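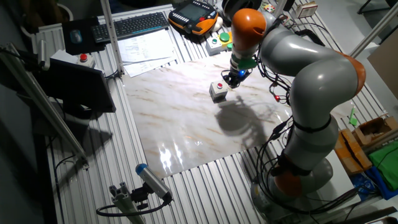 COURSE NOTES / BENCHES AND SURFACES / WEEK 5

Week 5: The Top of the Bench

Welcome back, everyone. Last week was all about what holds a bench up (legs, bracing, levelling feet, my long rant about castors), so now we finally get to the bit you look at all day. Bring the reading from the Wondstead workbook if you've got it. If you haven't, pages are on reserve at the Medora library desk under course number 1469.

Slots and slats

I'm a big fan of slotted aluminum, and you'll get tired of hearing it. You can bolt something down, move it over a bit next week, and nobody has had to drill a hole. For fixtures it's wonderful. For paper it's a pain! Try writing a note on a sheet that's lying across the ribs and your pen drops into every groove. Small screws love those grooves too, and they will find the one you can't get a finger into.

So people put a mat down, and I'd do the same. A mat gives you a flat, continuous patch in the middle of the table, and leaves the slots free around the outside where the clamping happens. The one at the top of these notes is creamy white with a faint brown and grey marble pattern, laid flat over the slats, and I think it's a pretty handsome thing. Whether it's the mat I'd choose for close work is another story, which brings me to my favourite topic.

Glare

Look at the lower left part of the mat. There's a big bright patch of reflected light sitting on it, and over to the lower right of the little white box you've got a dark shadow. Both of those on one small surface! Your eyes have to cope with the bright bit and the dark bit every time they move across. Imagine hunting for a clear washer in that bright patch.

A few things to try, cheapest first:

Move your head. I'm serious, do this before you spend a dime. Sit where you'd normally sit, then lean left and right. If the bright patch slides along with you, it's a reflection and you can chase it.
Move the lamp, or turn the bench if it's the ceiling lights.
Swap the glossy mat for a matte one. Keep it light in colour if your parts are dark.
Add a second, softer light from the other side to fill in the shadow.

Pattern matters as well, though less than students expect. Faint veining like this is fine for something the size of a push-button box. I'd get fussier with thread, hair-thin wire or crumbs of solder, and I'd want a plain mat for those.

The far edge

Here's where most benches go wrong, mine at home included. The far edge turns into a shelf. In our picture it's holding a keyboard, a mouse on its black pad, an orange and black pendant with its cable trailing off, and a white control box with a big green mushroom button on a yellow base. A stack of printed pages lies below the keyboard, and it's partly over the top edge of the mat.

I don't mind the keyboard back there if you only type now and then. If you're typing all morning you'll be stretched across your work the whole time, and your shoulders will let you know by lunch. Give it a side table or a pull-out tray.

The papers I do mind. Loose sheets creep. Once a page overlaps your work area it's part of your work area, like it or not, and sooner or later you set something on top of the line you needed to read. Clip them, stand them up on a slant, or put them in a sleeve off to one side. The Fodor layout sheets (see the handout pile by the door) have a slanted holder drawn on them that you can build in an afternoon.

Buttons, quickly

We'll do controls properly after the break, so just notice two things for now. The small white box on the mat has a red push button, and the control box at the back has that large green one along with some smaller ones. Size and colour do a lot of the talking before anybody reads a label. Jot down what you'd guess each one is for, and keep your guess. We'll compare in class and I bet we get an argument.

Numbers for the drawing exercise

Draw a bench in plan and from the side, using the Stastadska room as your space.
Length: 1511 mm
Height to the top of the slats: 820 mm
Mat: your choice of size, but leave slots showing on every side
Show one seated person and mark how far they can reach without leaning.

Then put these on it: keyboard, mouse, a stack of papers, one control box, and one thing being worked on. Mark your main light with an arrow and shade in where you think the glare will land. Pencil is fine, messy is fine, I just want to see where you put stuff and a sentence or two on what you moved.

Hand it in at the start of next class. Scans are okay if they're straight enough to read, and please write your section on the back.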